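Weighing small things: notes for the Waaka workshop evening
Bernice Asamoah, February 13, 2020

Start with the sample blocks going round the room. Ask people to guess the weight before anyone says a number. Write the guesses on the board.

Small scales: look at the top capacity first. Mine stops at 200 grams, plenty for offcuts and beads. Hemi's old kitchen one goes to 5 kilos and is no use for a cube this size. 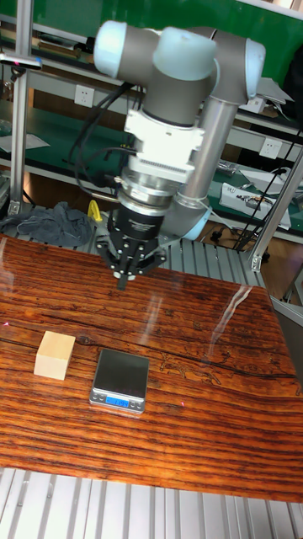
Let the display settle before you write anything down. Zero it each time — I forget this myself. Keep your sleeve off the pan.

Tabletops next. A lacquered top with strong grain looks good, but check it for rocking. Carved areas are a poor spot for a scale, so pick the flattest patch and stay there. Shayne will ask about paper under the feet. Say no.
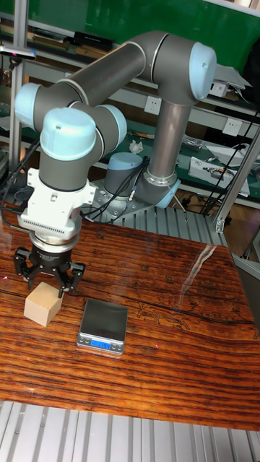 Pale wooden cube and small digital scale on the reddish-brown tabletop.

Hand out the record sheets (Bevan has them). Columns are species, size, weight, date. Leave 5 minutes for questions, then tea.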